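Open Day Demonstration Recordings: Data Card

Summary

This data card covers the recordings made during the July open day of the Altbridge Laboratory, at which a humanoid robot carried out desk filing tasks before invited visitors. The collection contains 1,591 episodes. It includes the demonstrations given to visitors and the rehearsals held in the same room during the preceding weeks. The card is intended for research groups that wish to use the recordings and for visitors who asked how the material would be kept.

Maintainers

Narendra Vashisht is responsible for the recordings and their release. Nisha Bhatia organized the visitor program and handles requests concerning the open day itself. Questions about file contents should be sent to the first, and questions about attendance, consent forms, or future visits to the second.

The open day

Visitors were received in 46 groups. Each group watched a short sequence of filing tasks and was then invited to ask questions of the staff. Groups from the Bhardwaj Institute and the Mimico Public Library attended the longer morning session, which began at 9:30 and included a change of task at the visitors' request. All other groups saw the standard sequence.

Staff introduced each task aloud before the robot began. Visitors remained outside the working area, and no visitor handled the robot. Audio was not recorded in any session.

Task and setting

The demonstration concerns the handling of flat items at a desk organizer with upright dividers. An episode begins with the instruction given by the operator and ends when the operator marks it complete or stops it. Two kinds of task are included: placing an item in a compartment, and taking an item from a compartment and holding it upright. The robot stands at the desk that holds the organizer and is attached to a safety harness. A second, white desk stands in front of it and serves as the surface for books and papers.

The fixed camera gives a view across the white desk toward the organizer. In this view the robot has one hand beside the right end of the organizer and holds a flat gray item upright.

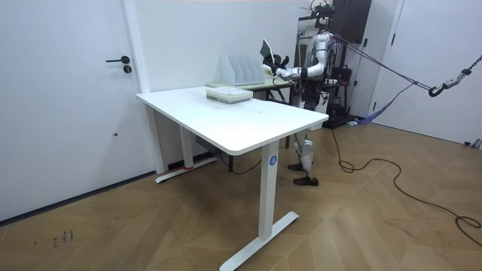

Contents of each episode

Each episode folder holds the following:
One video file from the fixed camera
Joint positions for both arms, with time stamps
The text of the instruction given
The outcome, entered by the operator as complete, stopped, or unclear
A session code showing whether the episode was a rehearsal or a public demonstration

The outcome labels were entered at the time of recording. A second reader reviewed 200 episodes after the open day and corrected the label where the video did not support it. The remaining labels are unreviewed and should be treated accordingly.

Known limits

The white desk hides part of the robot's lower body in the fixed view. The arm on the far side is also mostly hidden at times, and users who need its position should rely on the joint data. Over 50 episodes have gaps in the joint data caused by a logging fault. These are listed in the file named gaps.txt and have been kept in the collection for completeness.

The setting is a single room with one type of organizer. Results obtained from these recordings should not be taken as evidence of performance in other offices.

Access and terms

The recordings are available for noncommercial research on written request. Applicants should state the name of their institution and the intended use. Copies may not be passed to third parties. Publications should cite the collection as "Altbridge Open Day Recordings" and give the release number shown in the folder.

The Climalano viewer opens all files in the collection. Other software may require the joint data to be converted first, and a conversion script is supplied in the tools folder.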